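4. Folding and basketing

Section 3 left you with a heap of clean clothes and, with luck, a lower opinion of tumble dryers. The present section covers getting each garment flat, folded and into a basket for the shelves at Prosser. Read it once before starting. Siwan Landeg wrote the first version on the back of a delivery note and it was shorter, but it assumed you were Siwan.

4.1 Before you begin

You will need:
a table
a basket, empty
the clothes
the small clips, if the garment calls for them (see 4.3)
the pad of Vavovton slips and a pencil

1. Wipe the table and let it dry. Yes, even if it looks clean.
2. Stand the basket on the table, to one side. Baskets kept on the floor collect socks, receipts and, on one Wednesday, a cheese roll.
3. Check the basket for anything left behind by the last person. Go round the inside with your hand. Perforated baskets are kinder to fabric that is still thinking about being damp, but they do catch on loose threads.
4. Sort the heap into tops, bottoms and what Beca Ellis calls "flats", meaning anything without sleeves, legs or opinions.

Note: If your table has a cable hole in the top, keep loose buttons away from it. They find it by themselves.

4.2 Folding a soft top

The method is the same for jumpers, sweatshirts and most long-sleeved things. Shirts with stiff collars are in section 5, where they can be dealt with firmly.

1. Lay the garment face down with the collar away from you.
2. Smooth from the middle outwards. Two passes are plenty. A third is procrastination.
3. Bring one side in to the centre line, then lay the sleeve back down along its own edge.
4. Repeat on the other side. The two sides should meet. They will not, the first few times.
5. Take hold of the hem at both corners and fold up to just below the collar.
6. Turn the whole thing over, holding it at its left and right edges together. Lifting by one corner takes you back to step 1.
7. Flatten the collar last. 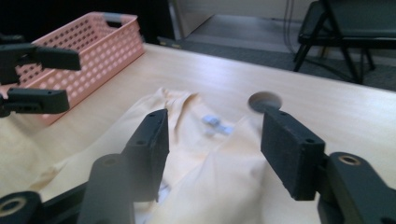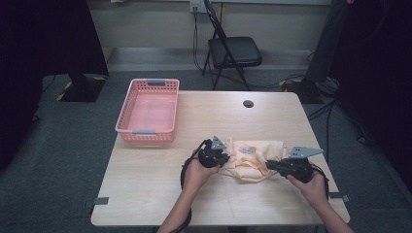

8. Look for a label. If it is in the way of a fold, tuck it under. If it is loose, put the garment aside for mending and write "label" on a slip.
9. Press lightly with both palms and count to three. Leaning on it with your elbows while talking does not count as pressing, whatever Fiachra Keane has told you.
10. Lower the garment into the basket with the fold facing the handle end. Keep it level on the way.

Caution: Do not throw. A thrown fold is a pile.

4.3 Clips

Clips are for slippery fabric and for anything that has to travel. Wool stays put without them.

Put one clip at the centre of the top layer, or one at each side for longer garments. Never clip through a label. Take all clips off before anything goes on the shelf, and put them straight back in their tin. We bought 300 of them in October and now own 79, so somebody's coat lining must be extremely well secured.

Clips left on the table count as lost for the purposes of the above.

4.4 Filling the basket

Heaviest at the bottom. Collars alternate, one to the left and one to the right, otherwise the stack leans and then goes.

Stop when the top garment is level with the rim. The basket will hold more, in the sense that a lift will hold more. Carry it by both handles, and fill in a slip before you set off:

what is in it (tops, bottoms, flats)
your initials
anything set aside for mending

Please don't write "misc". Janelle Bañez reads these and she will come and find you.

4.5 If it goes wrong

The fold is lumpy. A sleeve has doubled back inside. Open it up as far as step 4 and lay the sleeve again. Patting the lump only moves it.

The creases run diagonally. You have probably pulled one corner harder than the other. Shake out and start again. For soft fabric going on the lower shelf, a slight slant is allowed.

The sides won't meet. Some garments are cut wider at the hem. Fold to the narrowest point and let the rest overlap.

The garment feels cool and a bit heavy. It may still be damp. Back to the airer for 30 minutes, then test at the seams, where the damp tends to linger.

You have one sock. There is a drawer for this, marked Skumeo after the packing box it used to be. Do not look in it for the other one unless you have a free afternoon.

Questions about folding go to Delyth Lougher, mornings only. Questions about the airer are covered in section 6, along with the squeak.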